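3.2 Bin layout and part presentation

The sorting station at Drasedham was built to look like the end of a small-parts line, the kind where mixed pieces from gear and wheel subassemblies come down a short belt and get parted out by type. We kept the footprint of the older Stetonent bench so pick distances stay comparable with the first study. One belt, green, flat top, no cleats. Aluminum rail on the far side, heavier grooved side frame on the near side. Bins go on the floor side of the belt, below the near edge, long sides touching.

Part families are as follows. White plastic: ring gears with internal teeth, short cylinders, plain rings. Dark rubber: wheels, mostly, with a center hole. The white family is the harder one to store well. The rings lie flat if dropped from low down but tip and lean on each other if they land near a wall, and a leaning ring hides whatever is behind it. Cylinders either stand or roll to the front. Wheels stack, sometimes two deep, sometimes one ends up on edge. We did not correct any of this between cycles. Bin state at the start of a cycle is whatever the last cycle left.

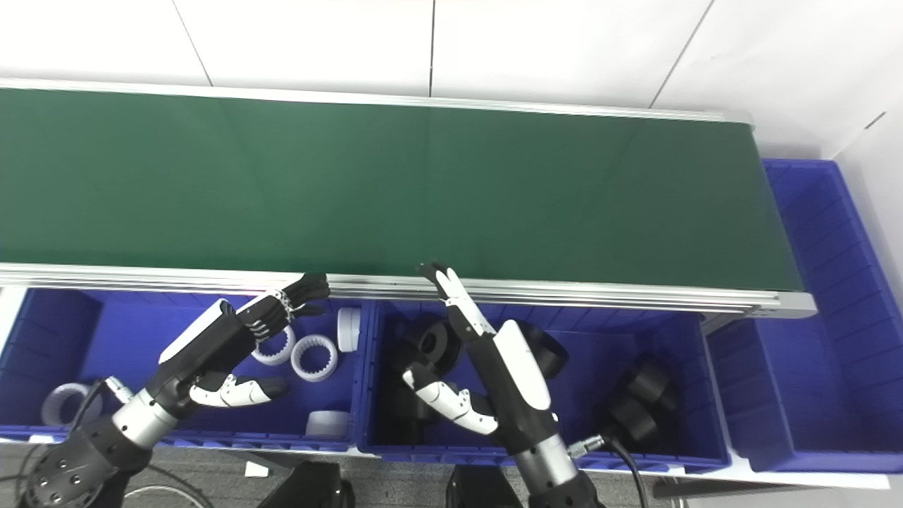 Figure 3. Sorting station, white plastic parts in the left bin, wheels in the middle bin. A taller bin stands at the end of the belt.

Bins are blue plastic with ribbed floors. The ribs matter more than we expected. A cylinder placed along a rib stays put, a cylinder placed across the ribs rocks and then settles in some new spot, so resting positions are not uniform over the bin floor. Smooth liners were tried at Mangundap in January and dropped, parts slid to the low corner and everything piled up there. Ribbed floors give a wider spread which is closer to what line staff actually deal with.

Fill level was held low on purpose. The Dulurby protocol calls for bins at half depth before a run, fine for counting throughput, useless for looking at how single parts come to rest. With a handful of parts per bin each one can be coded by eye: flat, tilted, upright, on side. Coding sheet has 6 resting classes, the last two being "stacked" and "hidden", where hidden means less than half the part outline can be made out from above. Partial cover by a hand does not count as hidden, coders were told to wait for the next clear view. Early sheets mixed these up and had to be redone.

Over the whole collection we logged 1462 part placements. Of these 459 ended in a tilted or stacked state. Tilted placements were mostly rings, stacked mostly wheels. The plain cylinders gave the least trouble once down, though they were the most likely to be coded differently by the two coders, since a short cylinder on end and a ring lying flat look alike from straight above if the lighting is poor. The wall panels behind the belt are glossy white and throw some glare back over the left bin. We left the panels as they were and raised the coding threshold for white parts instead. A matte backing would be better, will do that for the next round.

3.3 Choice of left and middle bins

White parts left, dark parts middle. The reason is dull: white on blue is easy to read at a distance, dark rubber in a deep bin is not, and the middle position puts the dark parts nearest the coders' line of sight. The right-hand bin is held for overflow and for parts with no family. In most cycles it had little to do. The assignment was kept fixed through the collection so we can't separate the effect of bin position from the effect of part type. This is a real limit and we come back to it in section 5.

Spacing between the parts in a bin was measured center to center from overhead prints. Two rings side by side on the floor of the bin are close to the worst case for picking, the gap between them is narrow and pressing on one rim lifts or shifts the other. A cap standing against the rear wall is nearly as bad, only one side is open. Parts lying near the front edge were the easiest in every comparision we made.

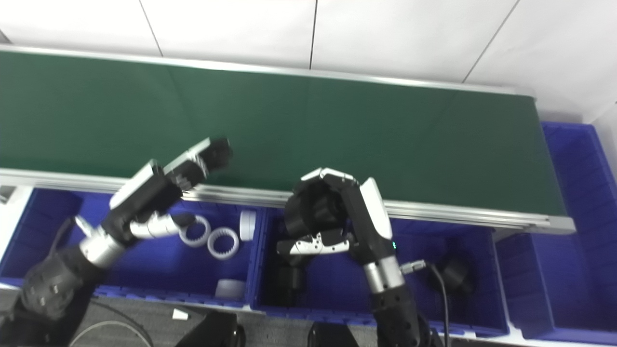

Cycles were stopped after almost 200 placements in one sitting, then the bins were tipped out, wiped, and refilled by hand from the mixed tray. Refill order was drawn from a list so the same part did not always go in first. Pieces that missed a bin were left on the carpet until the break and then returned to the tray, not to the bin they missed. They are in the log as misses and are excluded from the resting state tables. Carpet was a poor choice by the way, small white pieces stop dead where they land but lint sticks to the rubber parts and the wheels had to be cleaned more often then planned.

Two changes were made partway. First, bins were pushed up close under the belt edge, as an open strip between belt and bin was catching rings. Second, the labels came off the bin fronts; coders had started reading the label and not the part. Placements logged before these changes are kept in the totals but marked in the supplementary table, and the resting class proportions in section 4 are given with and without them.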